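# Screen Notes, 22/07/2025

Lærke Hafþórsson is "in talks" again, and you may want to roll up your towel and head for the beach until something is signed.

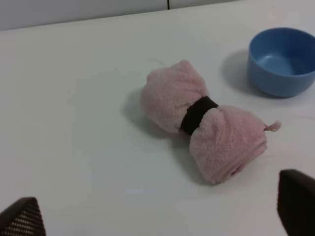 ## Is she really leading Doltumwood?

The story going round is that Hafþórsson, best known as the younger sister in the prison drama Cilden, has beaten up to 30 other actors to the lead in Doltumwood. It comes from one post by a fan account, which quoted "a source close to the casting". We have been told about sources close to the casting before. In December one of them had her engaged to her co-star Baldur Eskildsen, who was married at the time and still is.

What we do know is fairly thin. The director, Sointu Pesonen, had lunch with her in Lund. Her agent, Fereshteh Amini, told us she "reads a lot of scripts", and would not say if this was one of them. The film runs to 112 pages on paper and has no start date.

Then there is the money. Several sites put her fortune at 9 million, and none of them says in which currency or where the figure came from. She has made 2 films and one series, and the second film, Nastden, barely opened. I'd treat that number as a guess somebody typed once and everyone else copied.

Kári Kjærgaard, who wrote Doltumwood, did answer our email - he said the lead was written for a woman of sixty. Hafþórsson is in her twenties. Parts do get rewritten, of course, but I'd wait for the contract.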